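Small Firm Lobbying & Government Relations Board
Topic: Leaving a state budget office for a contract lobbying shop – worth it?

budgetbrat
Posted in Career Moves

So I have an offer and I need to talk it out with people who aren't my mother. I've been an analyst on the budget side for five years, mostly transportation and the capital plan, and a two-partner firm called Irnberg wants me to come over before session starts. The money is better. The title is silly (Senior Director, and there would be exactly no one for me to direct) but fine.

What's bugging me is the client list. They do a lot of relocation and site money, a couple of beverage distributors, and one energy client, Cengate, who I sat across from all last spring. I liked them! I also told them no a lot. Is it going to be weird to walk back into those same rooms asking for the thing I used to turn down?

Also, how bad is the reporting? I've only ever been on the side that reads the filings.

mciver_c
Reply

It's weird for two weeks and then it's your job. I did the same jump out of a committee office and the first time I sat in the visitor chair I reached over and straightened the other guy's papers. You get over it.

The filings are a chore. Do them every Sunday-night-dread style, a little at a time, and never the evening they're due, when the portal crawls. – Calum

Esko K.
Reply

I'll disagree with Calum on the two weeks. It depends completely on your post-employment rules, and you should read them before you read anything else. Where I am there's a cooling-off period for your old agency and a separate, permanent bar on matters you worked on personally. If you told Cengate no on a particular request, that request may be off limits to you for good, whoever is paying you. Have you asked your ethics office for something in writing?

budgetbrat
Reply

Not in writing. I had a hallway chat with counsel and she said "probably okay on the new stuff." I know, I know.

Esko K.
Reply

A hallway chat is worth nothing. Send the letter.

Celeste_E
Reply

Oh, do send the letter, but please don't let this thread scare you off! I've been at small shops most of my working life and I would pick one over a big firm again tomorrow. You see the whole thing, start to finish – the intake call, the bill draft, the dreadful breakfast receptions, the amendment at 11 p.m. that undoes everything you did since November. At a big firm you'd be writing memos about somebody else's meeting.

Since you asked what the work is like, I put together a short list for new people when I was at Idard. It lived on our old blog and I've pasted it in as it was.

What I tell new hires

1. Learn who writes the first draft. The member's name is on the bill, but some staffer typed it, and that person is the one who can tell you why line 40 says "may" where you wanted "shall." Be nice to them all year, including the months when you don't need anything.

2. Keep your one-pager to one page. I mean it. If the client wants to send the long version, let them mail it themselves. Put the ask in the first sentence, with the dollar figure, and put your phone number at the bottom where a tired person can find it.
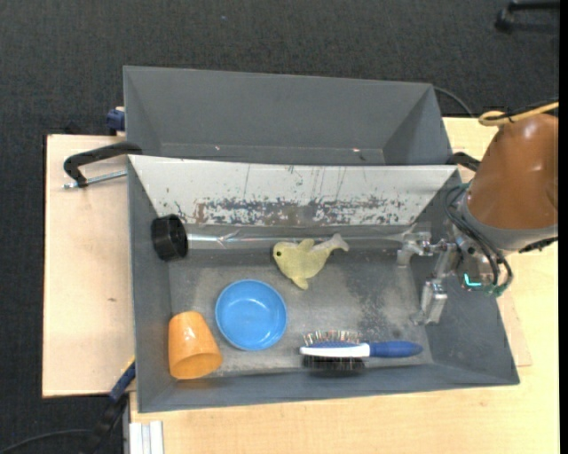 3. Tell the client bad news the same day. They'll hear it from a competitor by morning anyway, and then you're the one who didn't know.

4. Never promise a vote. You can say how the conversation went. You can say who was in the room. The minute you say "we have her," she'll walk out on the floor and do the other thing.

5. Write down every contact before you get in the car. Name, bill number, what you asked for. Your report builds itself that way and you won't be guessing at the end of the period.

Calum will say number five is fussy. Calum has also paid a late fee.

mciver_c
Reply

One late fee. One! And I'd fight you on number four. Clients pay us for a read. If all I ever say is "the conversation went well," they'll wonder what the retainer is for. I give them my honest guess and I label it a guess.

Celeste_E
Reply

They don't hear the label, Calum. They hear the guess and put it in the board packet.

dzuniga
Reply

Siding with Celeste. I told a client we were "in decent shape" on a licensing bill once and it came back to me in a press release. I spent the next day apologizing to the sponsor's chief of staff, who still calls me Mr. Decent Shape.

budgetbrat, here's a different question for you. How do they pay? Small shops can be salary only, or salary plus a cut of the clients you bring in, and it matters a lot by year two. Also ask about success fees. If anyone over there so much as mentions getting paid when the appropriation lands, check your state's law, because plenty of places ban contingent fees outright.

budgetbrat
Reply

Flat salary, plus a share of any new retainer I sign. No success fees, I did ask that one. The partner looked a little offended, which I took as a good sign?

Esko K.
Reply

It's a good sign. Get the share in the offer letter with a percentage and how long it lasts. "For the life of the engagement" and "for the first year" are very different numbers.

C. Macapagal
Reply

Jumping in from the client side. I hire firms like this one for a manufacturer, and I'd want you for the budget background, full stop. I have sat through so many pitches from people who know everybody and can't tell me which fund the money comes out of. If you can read a capital plan and explain it to my boss in plain words, you'll have work.

But I'd also notice if you were conflicted out of half the meetings. So, the letter.

budgetbrat
Reply

Okay, okay, the letter! Drafting it tonight. I'm listing every Cengate item I touched and asking about each one by name. Would you mention the relocation grants too? I only reviewed those, I never made a recommendation.

Esko K.
Reply

Mention them. Reviewing can count as participating, depending on the wording. Let them tell you it doesn't.

mciver_c
Reply

For once I agree with Esko on everything. And ask Irnberg to push your start date until the answer comes back. If they won't wait for that, you've learned something about them.

budgetbrat
Reply

Called the partner at lunch and she said take the time, they'd rather have me clean. Letter goes in tomorrow morning. I'll post again once I hear.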